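Home | Issues | Authors | Search

4.2 Stall layout and repeat purchase

Sales records were collected from 12 growers at the Meltham and Iller markets over seven weeks ending in August. Each grower kept a daily sheet of produce brought, sold and taken home. Around 2,000 sales were entered. Growers who posted prices for each crop sold a larger share of their beans and squash before noon than those who quoted prices on request. The difference was small for tomatoes, which sold early at both markets.

Bainbridge and Parsons reported a similar pattern at Previk, although their growers sold mainly by the box.

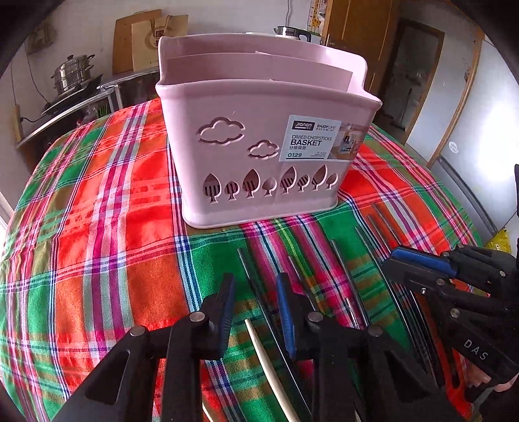
Figure 6. Divided basket on a plaid tablecloth.

Weather had less effect than expected. On wet mornings fewer shoppers came, but the average sale rose slightly at Iller. Two growers left the study early, and their sheets were used only for the weeks they completed.

Shares 7 | Comments 2
Contact: Kelly Bainbridge, corresponding author | Back to top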